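How long do eggs keep out of the fridge?

Posted by Veronica Lungu, 29 November 2022

Hi everyone! My neighbor has started keeping hens and leaves me a bag of eggs most weekends, which is lovely of her, but I never know what to do with them. She keeps hers in a bowl by the toaster. My mother would have fainted – in our house an egg went straight in the fridge door. Does it matter? And should I be washing them?

Folasade Ojo

Oh, lucky you! If they haven't been washed, your neighbor is fine. A fresh egg has a natural coating on the shell, and on a cool counter I give mine two weeks, though I usually bake them up long before that.

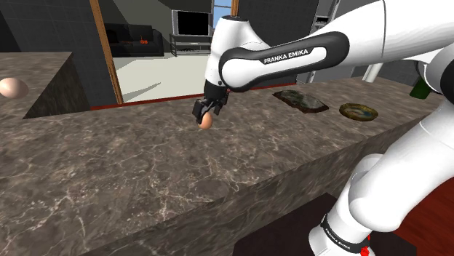
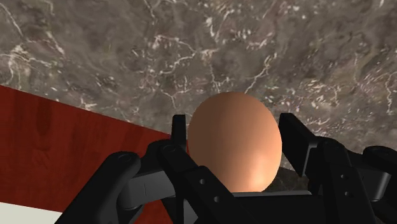
Washing takes that coating off, so leave it until right before you cook (warm water, never cold), and once an egg has been washed or chilled, keep it in the fridge from then on. Store eggs from the supermarket are already washed, so your mother was quite right about those. I pencil the date on each of mine, because I have 11 hens and a terrible memory.

Daithí Ó Conaill

fridge. always fridge. they last longer

Binta Effiong

Agree with Folasade, and do crack each one into a cup before it goes near your cake batter. I lost a whole Christmas cake to one bad egg and I still think about it – all that fruit!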